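Vivgate Hand-Held Gripper Pair
Sold by Hullis Equipment

Price: 1,184 per pair, case not included
Availability: ships in 8 working days
Our rating: worth a look, with reservations

Product summary
Two hand-held grippers, left and right, worn over the operator's own hands and used to record tabletop tasks for robot training. Cables run back along the forearms. The pair is sold as a set and we will not split it, so please don't ask.

Why this page is longer than usual
We don't normally list anything on the strength of a brochure. The Vivgate brochure says operators reach "100 percent natural movement" within minutes, and we wanted to see that for ourselves. We went to the open day at Sindemell in March and watched the pair being used on small sorting jobs. Our notes follow. The manufacturer has read them and asked for 2 changes, one of which we made.

What we were told
The presenter said that anybody who can use kitchen tongs can use these. Setup was described as quick. The recordings were said to be ready for training with no cleanup.

What we saw
Picking up a single small item went fine in practiced hands. Visitors who took a turn were slower, and most of them looked at their fingers instead of the job. That may wear off. The open day didn't run long enough to tell, and we'd be guessing if we said otherwise.

Thin objects were the weak spot. A chunky block gives the fingertips plenty to close on. A slim one lying flat on a smooth board has to be approached at the right angle, and visitors often needed a second try. The Seneviratne grippers we stock have the same problem, so mark this down as normal for the type.

As for recordings with no cleanup, we saw no recordings played back. We asked. The answer was that a sample would be sent, and on 2 Mar 2018, when this page was last changed, it had not arrived.
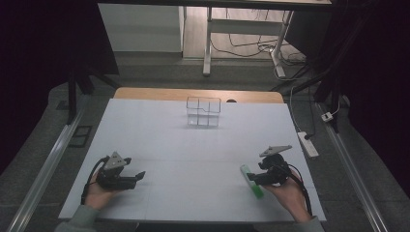
Cables are the other thing to think about before you order. They behave well enough while you work straight ahead of you, but reaching across your body takes some getting used to – and we'd want to see a full shift of it before calling the set comfortable. A wireless version was mentioned at the open day. No price, no month.

Who should buy it
Labs that already record tabletop work and have a decent clear surface to do it on. If this would be your first set, rent one from us for a week and put your own parts in front of it.

Who should wait
Anyone buying on the promise of ready-to-use data. Wait for the sample – we are.

Returns
Unused sets only, in original packing. Worn fingertips are not covered. Replacement fingertips are listed under Spares.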